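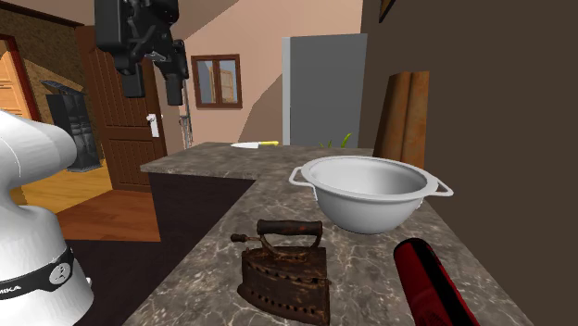 How do I keep the box of a collector's edition game in good condition?
Put it in a clear plastic sleeve and stand it upright on a shelf, away from the window.

Sun is the worst enemy of the printed cardboard. My copy of Tunow stood one summer near the balcony door and the red on the spine became pink. Now I keep my 39 boxes on the inside wall of the room.

Steelbook cases
Wipe them with a dry, soft cloth. Do not use glass cleaner, it can take off the matt layer. For fingerprints a little bit of water on the cloth is enough. Small dents I leave alone. I tried once to push one out with a spoon and made it bigger.

Price stickers
Warm the sticker with a hair dryer on the low setting and pull very slowly from one corner. If it starts to tear, stop and warm it again. The Plendbridge shop puts its stickers directly on the cardboard, so ask them at the till to leave it off.

Discs and cartridges
Take the disc out by the edge and press the middle of the holder first. The Prins bundle has a very tight holder, and I know more than 11 people who cracked the disc there.

Art books and maps
Lay them flat. A rolled map should be stored without a rubber band, use a strip of paper.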